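Skasovum Loses Its Free Office Coffee, Then Finds It Again Down the Hall

1 March 2023

The town of Skasovum has 118 municipal employees, and until last October all of them drank coffee paid for by the town. Then somebody in the budget office read the supply ledger from front to back, which is always a dangerous thing to let a person do in a slow week.

The ledger showed that the town had spent $698 on coffee in a single month. It also showed $58 for sugar, a figure that drew more comment than the coffee did, mostly from people who say they take theirs black.

The town council voted to stop paying for both. The debate took up most of an evening, and ran longer than the one on the Mirska Street bridge, which has been down to one lane for two winters and remains so. Supporters of the cut said taxpayers should not be buying anyone's breakfast. Opponents pointed out that the council's own meetings were catered.
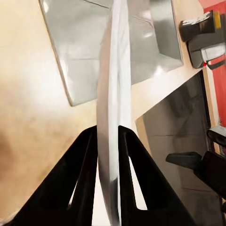
The motion passed by one vote. The catering was left for a later meeting and has not come up again.

What followed was a winter of private enterprise. The permit office started a coffee club with monthly dues and a sign-up sheet. The tax office started a rival club with lower dues and, by general agreement, weaker coffee. Public works went its own way and put a machine on top of a filing cabinet, where it stayed until the cabinet had to be opened.

Several departments brought in machines from home, and by December the second floor was losing power on a regular basis. An electrician from Kurek, the firm that looks after the building's wiring, was called out and left behind a bill along with a short note on how many heating appliances one circuit can be expected to carry. The note was posted in the hallway. The bill came to $400, and the budget office has filed it under building repairs, where it does not count as coffee.

Residents have followed all this with more interest than they usually give to local government. Letters to this paper on the subject have outnumbered letters on the bridge for three months running. One reader offered to donate a thermos. Another wanted to know why town employees could not drink water, and a third wrote in to answer the second at some length – we ran about half of it.

There was also the matter of waiting times. The permit counter now closes for 15 minutes in midmorning, a break that did not exist when the pot was ten steps away. Contractors have learned to show up early or bring something to read. The town says the closing is under review, along with the bridge.

In January the council took up a compromise. Under the new plan, the town supplies one drip machine per floor and the electricity to run it, and employees supply everything else. Clubs may keep their names and their sign-up sheets but must share the pot. Personal machines go home. The measure passed with no debate, possibly because it came up right before the food arrived.

The plan has been in force for four weeks and the lights have stayed on. The permit and tax offices, which share a floor, have yet to agree on how many scoops go in the filter. For now they brew on alternate days, and visitors with flexible schedules are said to plan around it.

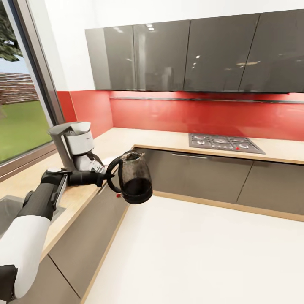

What It Will Cost

The council expects the shared machines to cost the town almost nothing, apart from the machines, the filters it has agreed to cover through spring, and descaling, which nobody had budgeted for. Skasovum's water is hard enough to leave a crust in a kettle within weeks. Geka, the company that services the building's boilers, has been asked for a price on keeping the coffee makers clear as well. Its reply is expected before the next session.
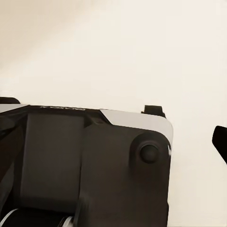 Sugar remains a personal expense. A proposal to bring it back was withdrawn after its sponsor was asked, on the record, how many spoonfuls he took.

The next regular council meeting will cover the descaling contract, a leash rule for the park behind the library, and the bridge, in that order. The public is welcome. Coffee will be available in the lobby for those who bring a cup and put something in the jar.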